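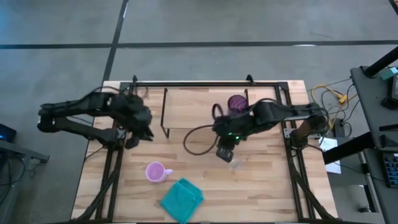
4. Oiling and caring for your Pladeck wooden worktop

Now that your worktop is up and level, please give it a few quiet evenings of attention before you start chopping onions on it. The top leaves our shop with one thin coat of oil, enough to protect it on the truck and through a little time in your hallway, and no more than that. The coats you put on yourself are what keep water out of the wood in the years ahead.

What you will need

Pladeck Worktop Oil (the small can in the hardware box is plenty for the first two coats on a standard top)
Lint-free cotton cloths — old T-shirts are lovely for this
Fine sandpaper and a sanding block
A bucket of water and a pair of gloves
A metal container with a tight lid, for the used cloths

Before you begin

Let the top rest in the room where it will live for at least 2 days. Wood moves a bit as it gets used to a new house, and it is kinder to let it do that before you seal it. If you are installing in March or any other month when the heating is going on and off, give it a day or so longer. Keep it away from radiators, and please don't lean it against a wall while it waits, as it can take on a bow that is a nuisance to get out again.

4.1 First coat

1. Wipe the top down with a barely damp cloth and let it dry completely.

2. Sand lightly in the direction of the grain. You are only taking off the fuzz, so let the paper do the work and stop when the surface feels smooth under your palm.

3. Vacuum up the dust, then go over everything once more with a dry cloth. Run a finger along the sink cutout if you have one. Dust loves to hide there.

4. Stir the oil well. Do not shake the can.

5. Pour out a small puddle and spread it along the grain. Cover the edges and the underside too, if you can reach it.

6. Wait about 10 minutes, then wipe off every bit that has not soaked in. It will feel as if you are throwing good oil away, but any left sitting on top turns sticky and collects crumbs.

CAUTION: Cloths soaked in oil can heat up and catch fire on their own. Put them in water right after use, then store them in the lidded metal container, outdoors, until you can dispose of them according to your local rules. Never leave them balled up in a trash can.
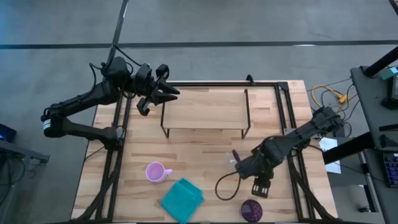 4.2 Second coat

7. Leave the first coat overnight with a window open.

8. Feel the surface in the morning. If it is a little rough, sand very gently and wipe it clean again.

9. Repeat steps 4 through 6, using less oil than before. The wood is not as thirsty the second time.

10. Keep the top dry and free of heavy objects for another full day before you move the toaster back.

NOTE: End grain around sinks and corners drinks far more than the flat surface. Our finisher, Renata Laskowska, gives those spots an extra coat as a matter of habit, and we would gently urge you to do the same.

4.3 Everyday care

Wipe up spills when you notice them, especially coffee, red wine and anything with vinegar in it. Warm water and a drop of mild dish soap will handle nearly everything else. Use a trivet under hot pans. Black marks usually come from wet steel or iron left standing, and most will sand out if you get to them early.

Oil the top again whenever water stops beading on it. For stains that will not budge, see Section 6.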